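How long should a unit on solving systems of equations take?

Asked in Middle and High School Math, July 2021

I teach Algebra 1 and my periods are 50 minutes. The pacing guide gives me 7 days for systems, including the test. Last year my students could graph them but fell apart on elimination. Should I drop graphing to one day? We use the Histport workbook, if that matters.

Answer 1

I would keep two days for graphing and give elimination three. Start with problems where the terms already cancel, then move to ones where you multiply one equation first. I put 4 problems on the board as a warm-up and students only say which method they would pick – no solving. We have 60 minutes at Rurmont, so adjust for that.

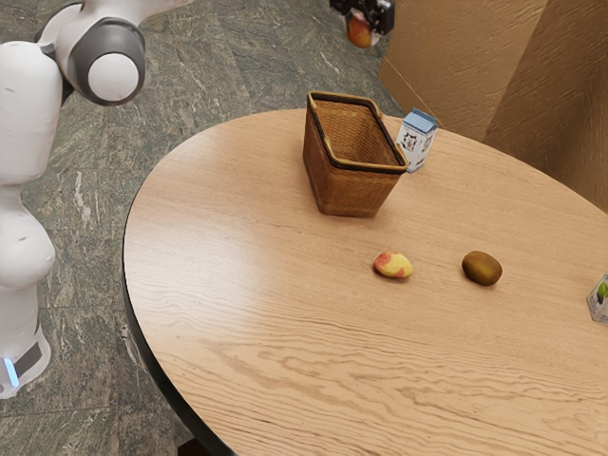
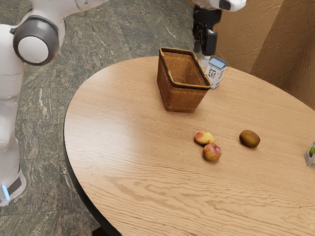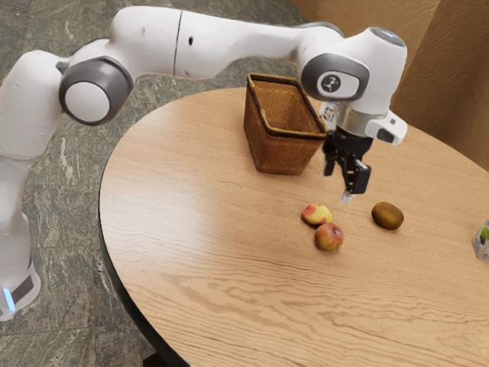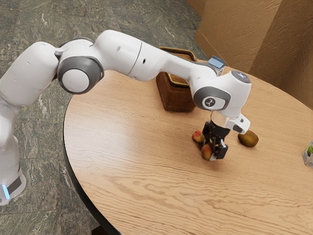
For the test, I let them choose the method on all but two questions. Most pick substitution even when it makes more work, so take off nothing for that.

Answer 2

7 days is short. Ask for more.

Answer 3

Agree with the first answer, except I teach substitution before graphing. Check signs when they subtract equations – nearly all of my wrong answers come from there.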